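Usha Kurup keeps her bottles on the floor until she's ready for them. It was the first thing I noticed when I called in at the Kandasamy building in June, and the first thing I asked about (I'm nosy about bins, regular readers will know).

"I like to see what we've got," she told me. "If they go straight in the bin you never look at them again, and then you find half a drink at the bottom of the bag."

Usha looks after the recycling for all 30 people on her floor, alongside Ajith Rai, who took it on when he moved over from the Flarnley office. Between them they sent off 386 bottles last month. Ajith has the number on a sticky note by his desk and was very keen that I wrote it down properly!

So what's the system? Bottles get emptied and rinsed in the kitchen, then come through to be sorted and bagged. Labels stay on, because their collection firm, Jutalard, takes them that way. Lids are where the two of them part company.

"Lids on," said Usha, before I'd finished the question.

"Lids on if you can find them," said Ajith. "There's always a stray one rolling about. I've trodden on more bottle tops in this job than I'd care to say."

I asked about squashing, which I do at home with great enthusiasm and a lot of noise. Usha doesn't bother. She finds a squashed bottle springs back half the time and makes the bag an awkward shape, and Jutalard have never asked for it. Ajith used to flatten everything under his heel and has been talked out of it.

They had a proper recycling station once, a Zerason thing with three flaps and a foot pedal. It lasted 7 weeks before the pedal went. "And you couldn't get your hand in to wash it," Usha said, still cross. What they use now is a plain pink wastebasket with holes in the sides and a clear bag folded over the rim. She swears by the clear bag. You can tell at a glance if somebody's slipped a sandwich wrapper in, and the collectors can too.

The bag does slide down if you overfill it, so she leaves a good bit hanging over the outside. Ajith ties his in a knot at the back, which Usha thinks is fussy. We spent almost 6 minutes on this and I enjoyed every one of them.

Had it changed what people drink? Ajith laughed. "No. They like fizzy, they like coffee. We just know about it now."
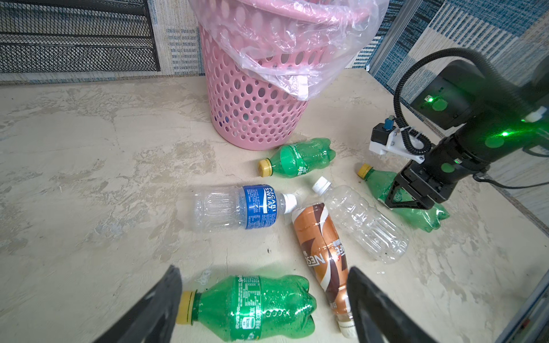
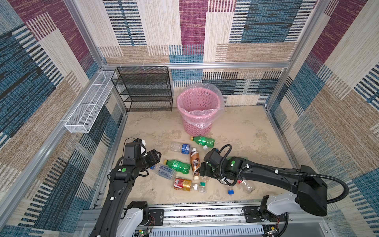
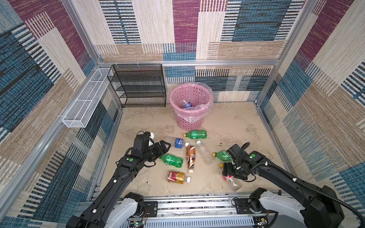
Bottles on the floor by the pink wastebasket, with its clear bag over the rim.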